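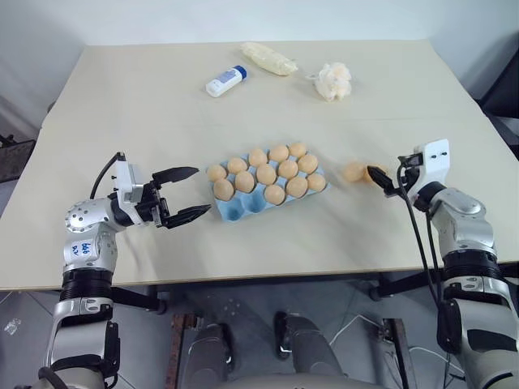 Do I have to return the carton? Please do, any kind, any color, any brand. The blue ones are great, sturdy cups, easy to stack. Torn lids are fine — wet ones are not.

Can I buy loose eggs?
Yes, by the each. Bring your own tray or pay the carton deposit at the Gasinar stand.
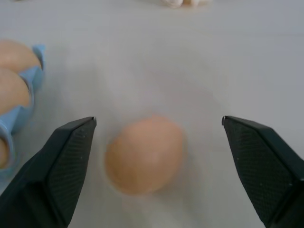
Brown only right now. White hens start laying for us in April, ask Pei-shan then.

Do I wash them?
Not untill you use them. Fridge after if you do.

How long do they keep?
4 weeks in the fridge, pointy end down. Longer and its on you. 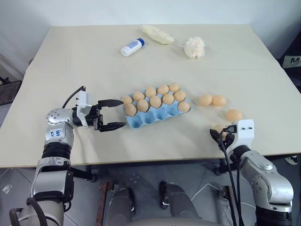
Found a cracked one? Text Clyde same day, he swaps it. No photo needed.

When is pickup?
Next one is Wed 7 November, 2 to 8. Missed it — Hsin-yi holds orders one extra day, then they go to the next person on the list.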